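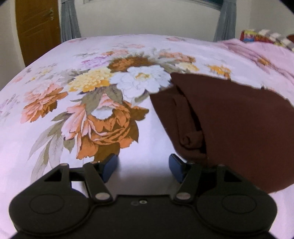
Household Textiles, Unit 4
Folding and sorting on the bed

Notes for the Thursday group, prepared by Melina Karagiannis

Please read these pages before class and bring them with you. Last week we finished washing labels and drying. In this unit we work with folding, and we do it on a bed, as most people do at home when they have no big table.

1. Why the bed is a different surface

A table is hard and a bed is soft. When you press on a fold on the table, the fold becomes sharp. On the bed the mattress goes down under your hand and the fold stays round. So you must smooth with the flat of the hand, from the middle to the outside, and not press with the fingers.

Pull the bedspread tight first. If there is a wrinkle under the cloth you will feel it and think it belongs to the cloth. Students in my group at Stultholm lost a lot of time with this.

2. Colour and pattern of the cover

A dark brown piece on a pale bedspread is easy to work with, even if the bedspread has large printed flowers. The outline of the piece is clear and you see at once if one side is longer. It is more difficult with a light or flowered pillowcase on the same cover. The eye follows the flowers and loses the hem. For such pieces put a plain sheet under.

Dark cloth has its own problem. The edge is easy to see but the folds inside are not, and a seam can look like a shadow or a shadow like a seam. Check with your fingers. Work near the window if you can – a ceiling lamp behind you puts your own shadow on the work.

3. The flat fold

We begin with the bath towel, 78 cm wide in our set.

Lay the towel with the long side toward you. Bring the left third over the middle, then the right third over the left. You have now a long strip. Fold the strip in half, and in half again. The closed edge should be round and the loose edges together on the other side. On the shelf the round edge looks to the front.

If the thirds are not equal, open everything and start again. Do not correct from inside.

4. The roll

A roll is good for a drawer or a suitcase. Fold the garment lengthwise until it is roughly 16 cm wide, and roll from the neck to the hem. Keep the same pull in both hands. When one hand pulls more, the roll becomes a cone and will open by itself in the drawer.

Some people tuck the end of the cloth into the roll. This holds well for T-shirts and thin towels. With thick cloth the tuck makes a small lump, and the lump leaves a mark after some weeks. Mrs Chrysikopoulos, who taught this unit before me, did not allow it for anything with wool. I allow it for travelling only.

5. Sorting before putting away

Make the piles on the bed by place, so everything for one drawer is together. A pile should not be higher than 18 cm. On a mattress a higher pile leans and falls when somebody sits down.

6. Exercise for home

Fold 16 pieces on a bed, half of them flat and half rolled. Leave them overnight in a drawer and look at them in the morning. Write down which ones opened and where the creases are. Half a page is enough.

Reading: the Funum booklet, chapter on storage. The copies are in the cupboard in the Grandow room, please put them back after.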